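The Green Bowl, and Where Everything Else Went

3rd February

I have been meaning to write about the bowl since August, which is when I bought it, so you can see how quickly things move in this house. It came from Vieira, the little shop behind the station, and I paid 18 for it after walking past the window more times than I'd like to admit. Ketill Briem, who is my neighbor and has opinions on dishes, said it was too plain. I like it plain! There's a shine on the glaze that catches the light in the middle, and everything around it goes soft and minty, and I find that very cheering at this time of year.
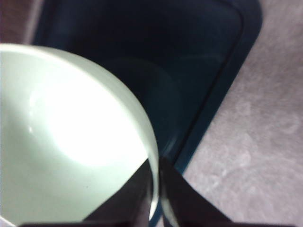

Mint green against navy. I could look at these two together all day.

The tray is another matter. I bring it out whenever I want to slide a lot of small things out of the way at once — keys, mail, the odd clementine — and then I forget what I put on it. My mother kept a tray by the door for exactly this and she always knew what was on hers, so maybe it skips a generation.

What I really wanted, though, was to get the fruit sorted. For years mine lived in a paper bag, and you can imagine what happened to the pears at the bottom. A basket is so much kinder. You see what you have, you reach in, you eat the thing. I've always had a weakness for wicker (there were more than 2 baskets in my last apartment, and I'll leave it there), and that warm reddish brown does a lot for a gray tabletop.

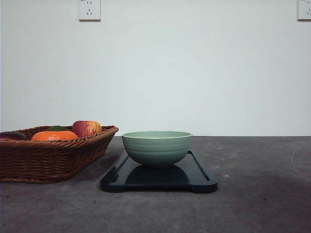 The wicker basket, over on the left where I can reach it.

Rami Smadi came by for coffee and asked why I don't hang something on the wall. I've thought about it. I even had a print from Idura picked out once, but I've grown fond of the blank space, and the outlets have to stay clear for the kettle anyway.
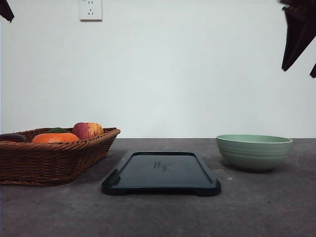

So for now the order is basket, tray, bowl, and I'm going to try living with it for a few weeks before I start fussing again. Next I want to look for a good linen cloth, something soft that won't argue with the green. If you have a favorite, please tell me in the comments, and tell me how it washes, too.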